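Ticket 131: party room booking, deposit taken twice and wrong package on the confirmation
Status: open
Raised by: Ovidiu Vasiliu
Venue: Tremosel, upstairs party room
Booking system: Fuketier

Hi all,

Me again, sorry! I'll put everything in one place this time, as I think my first message got split up between the phone line and the web form and neither half made much sense on its own.

I'm trying to book the upstairs room at Tremosel for my mum's retirement do in September. I picked the Craft Evening package (the one with the long tables and the candle making), paid the deposit of 200, and got a confirmation for the Disco Package instead. My mum would be very polite about a disco and would then never mention it again, so I'd like to get it changed if we can.

What I did, in order:

Went into the booking page on my laptop, chose the date, chose Craft Evening, pressed Continue. The page went white for a bit and then took me back to the start with the date still filled in but the package gone. I chose Craft Evening again, pressed Continue, and this time it went to payment. Paid. Got the email. Email says Disco Package, booking name "Vasiliu Vasiliu", which made my sister laugh a lot.

Checked my bank that evening and there were 2 payments pending, both for 200. Only one email though.

Update, next morning

Had a reply from Goria on the support desk (thank you, very quick!) asking me to clear my browser history and look at the booking again. Did that. Still Disco. She also asked me to try from my phone, so I did that on the train. On the phone it shows Craft Evening in the list of bookings, but when you tap on it and go into the details it says Disco. So it does know about the candles somewhere.

Name is still Vasiliu Vasiliu in both places. I had a look at my account page and the first name box was blank, with the surname in the other one. I typed Ovidiu in, saved, and it stayed. The booking didn't change though, so I'm guessing it keeps whatever was there when you paid.

Update, same day, 4pm

Goria asked me to press Edit Booking and swap the package over myself. I can get into the edit page fine, and Craft Evening is there to pick, but when I save it says "This package is not available for your group size". I've put us down for 10 people. The page for the Craft Evening says it's fine for that many, and the first time round it let me through without a murmur.

I tried it with 8 just to see and got the same message. Put it back to 10 afterwards, so please don't worry if you see it jumping about in the log, that was me.

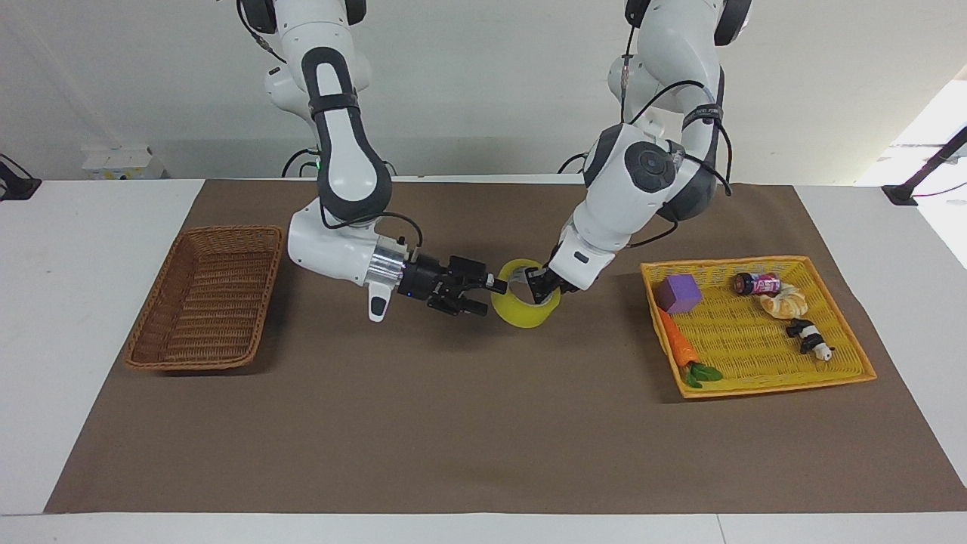

One of the two payments has now dropped off my bank app. I can't tell if it's the first or the second as they were the same amount and went through within a minute of each other. The other has gone through properly. So I think the money side may have sorted itself out, but could someone check at your end that the payment that's left is the one tied to my booking? I'd hate to turn up with a cake and find we've been let go for not paying.

Update, two days on

Rang Tremosel directly and spoke to a lovely chap on the bar. He looked in the paper diary and we're in it, right date, right time, and next to it someone has written "candles?" with a question mark. He wasn't able to change anything in Fuketier from where he was, but he said he'd rub out the question mark.

Things I still need, please:

Package changed to Craft Evening on the booking itself
Name put right, Ovidiu Vasiliu
A new confirmation email with both of those on it, to forward to my aunts
A yes or no on whether we can bring our own cake (I asked this on the web form but it may have gone astray)

If it's easier to cancel the whole thing and start again I don't mind, as long as the date is held while you do it. I'm at work until five most days but can pick up messages at lunch.

Thanks again,
Ovidiu

Reply from Goria, support desk

Hi Ovidiu, thanks for such a thorough write-up. The remaining payment is matched to your booking, so you're safe there. I can see the group size error as well and I've passed it on to the Fuketier team, as it's coming up whichever number I put in. The date is locked for you in the meantime. Cake is fine, but no sparklers please. I'll message again once the package has been changed over.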